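The Blue Bin

Friday, quarter to eight, and the van was coming at nine.

Not a removals van, nothing so grand. Pugh's, the white one with the door that has to be kicked, and he was going to Hernby anyway with somebody's wardrobe. He'd said he'd take the kitchen things if they were ready. If they were ready. He said it twice on the phone so I'd hear it.

They were not ready.

I had the plates done, newspaper round every one. Pans in pans. The drawer with the string and the birthday candles tipped straight into a carrier bag and knotted. All of that went fine. It was the cloths I'd left. You leave the cloths till last don't you, soft things, no trouble, you think you'll do it standing up with your coat on.

So there I was. Standing up. Coat on.

The big room at Ollgate has good tables, which was why I'd brought everything over from Mum's in the first place. Her own kitchen table had gone on the Tuesday and you can't fold on a draining board. Proper wood on top, black frame, right height so your back doesn't go. I put the blue bin up at the far corner and dropped the cloths down and thought, fifteen minutes. I'd have bet money on it.

Mum had rung at seven. She's been in the Hernby flat since the start of March and she rings at seven every day, before the news, after her toast.

Are you bringing the checked one, she said.

I'm bringing all of them.

The checked one though. The red.

Yes Mum.

Only I've been drying up with a thing from the shop. It just pushes the water about.

I said I'd bring it and she said was it clean, and I said it was clean, and she said was it folded. I said it would be. She left one of her gaps. I could hear her spoon going round.

Not like last time, she said.

Last time was Christmas. I'd folded the tea towels in half, and in half, and in half, until they were little fat squares, and stuffed them in the drawer so the drawer wouldn't shut. She took the lot out again while I was still in the room. Didn't say a word. Just shook them out one by one over the sink and started over, and I went and stood in the garden with my brother and we ate a whole box of mints.

So. The red one. I found it at the top of the heap, screwed up, and it had that smell off it, her airing cupboard, warm pipes and the soap she puts in with the sheets. I'd thought I was past being got by a smell. I'd got through the coats all right. I'd got through the spare room, which took a week. Then a tea towel, for heavens sake.

I shook it and laid it down and pushed the creases out with the side of my hand, the way you'd push crumbs. Corner came up again. Pushed it down. Came up.

I couldn't remember how she did it. That was the daft part. I'd watched her do it every night of my life until I was nineteen, Sunday dinners after that, and I could see her hands going, I could see the wedding ring, the plaster on the thumb. I could hear the radio. But which way first? Long side to long side, or did she do the ends? There was a thing with thirds. There was definately a flick at some point.

I tried thirds and it looked like a letter. Tried the ends and it looked like a napkin in a bad hotel. Undid it. Ten past eight. I laid it out flat again on the wood.

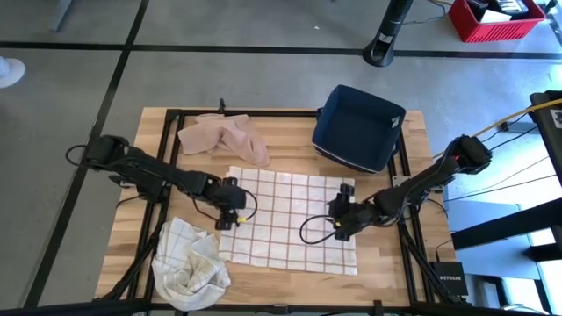
The navy bin up in its corner with its small white tag, and the checked one below.

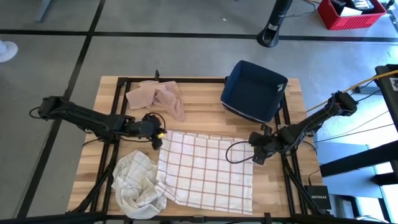
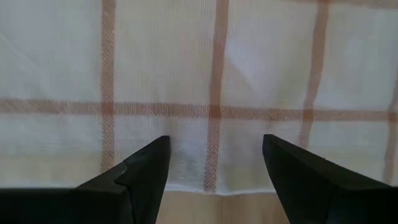 Orangey close to, in that light. I'd always have said red.
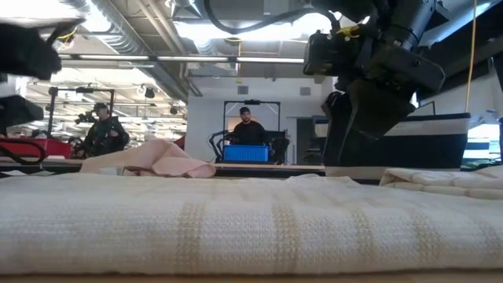
Divya Marar said I was starting from the wrong edge. She'd picked up on the second ring, thank God, and there was a bus or something going past her, and she said it again louder, that with a checked cloth you go by the lines, you find the line one third in and you bring the side over to it, and the lines tell you if you've gone crooked, that's what the lines are for.

Are they?

She said well, no, probably not. But her gran said so.

I put her on speaker and leaned the phone on the bin. It slid down. I leaned it again.

Third in, she said. Found it?

Found it.

Now the other side on top. Now don't press it. Are you pressing it?

I was pressing it.

She said to stop pressing, to do the length now, up to the middle, and up again, and then turn it so the soft edge faces you and all the raggedy edges are at the back where they can't be seen. She said there was a sort of flick. I said I know there's a flick! She said all right, keep your hair on, and the bus or whatever it was went past again.

I did the flick. It was the wrong flick I think, but the cloth came down more or less square, and there it was, her drawer. Just like that. Top left, next to the cooker, the soft edges in a row like the backs of books. I'd never noticed they all faced one way. All those years of pulling one out and never once noticed.

Are you still there, Divya said.

Yes.

Have you done it?

Yes. Hang on. I'm just looking at it.

She let me look. She's good like that. She was at Mum's the day of the ambulance, she'd only come round to bring back a cake tin, and she stayed until gone midnight and washed the kitchen floor without being asked. Never mentioned it since. I still had the cake tin, come to think, it was in with the pans. I ought to have given it back to her and instead I'd wrapped it up to go to Hernby.

I've got your tin, I said.

It's your mum's tin.

Is it?

I was bringing it *back*, she said. And then she had to go, her stop.

Twenty-five past eight. Right.

I did the off-white one next. Same lines, only so faint I had to bend down to find them. Washed nearly out. I remember it being new, it came in a pair from the shop on the front at Prekport, the summer of the wasps, and Dad said what do we want with more tea towels and Mum said you don't want with them, you never touch them. He dried up every night of that holiday to spite her. Left the forks wet.

Third in. Other side over. Length, and length again. Turn. Flick.

Better. Still not hers.

The pink was a swine. No lines on it at all, and thick, it wouldn't stay down, you got one half settled and the other half breathed up again like dough. It isn't even a tea towel. It's the one that hung by the back door for the dog's feet and then, after the dog, for ours. I nearly left it out. Put it to one side with the things for the tip, had the bag open and everything. Then I thought about her on the new balcony, coming in with her shoes wet and stopping on the mat and reaching out to the left for it. She'd reach. She'd be reaching for a hook that isn't there even, the hook's still on the door in the old house under two coats of someone else's paint by now.

So I rolled it. You can roll a towel. There's no law.

Went in the bin at the bottom, and then I worried it'd make the bottom lumpy, took it out, put it down the side. Then the rest. The striped ones, the one with the map of somewhere on it, the Jubilee. The oven gloves that are really just one long glove with a hand at each end. I was going at a fair lick by then. I'd found I could do it if I didn't watch my hands, if I looked up at the window and thought about something else, the van, the roundabout, whether I'd had any breakfast. Look down and I lost it.

I wonder if that was how she did it. She always was talking when she did it. Always telling you something about someone's hip.

Ten to nine and Pugh was outside already, early, he's never early. I heard the door get its kick. I took the checked one off the table last and I didn't put it on top, I put it second from top, where she'd have to find it. Don't know why. Yes I do.

Is that it, Pugh said. He looked at the bin. He'd been expecting something bigger, I think, from the way I'd carried on.

That's it. And the boxes.

He took the boxes. I wouldn't give him the bin, I said I'd have it on my knee, and he said suit yourself, there's a spring gone in that seat. There was and all. All the way to Hernby it had me, every bump, and I held the bin round the middle with both arms and looked at the top cloth, the soft edge, where I'd got it turned to face me.

He talked about the wardrobe. What it weighed. How they'd got it down the stairs.

She was at the door of the flats before we'd even parked, slippers, cardigan on inside out. Didn't say hello to either of us. She put her hand straight down the side of the bin and pulled out the pink one, and it unrolled itself all down her front.

Oh you brought him, she said. Meaning the dog, I suppose.

Then she went in with it over her shoulder and I followed her up with the rest. She did the drawer herself. I sat on a box of plates and told her about the wardrobe, and she took out each one, had a look at it, and put it in. Shook out the Jubilee and did it again. Shook out the map. Got to the red.

She turned it over. Looked at the back, where the edges were.

Who showed you that, she said.

Divya.

Hm, she said, and put it in the drawer as it was, and shut it, and asked did Pugh want a cup of tea or was he just going to sit out there.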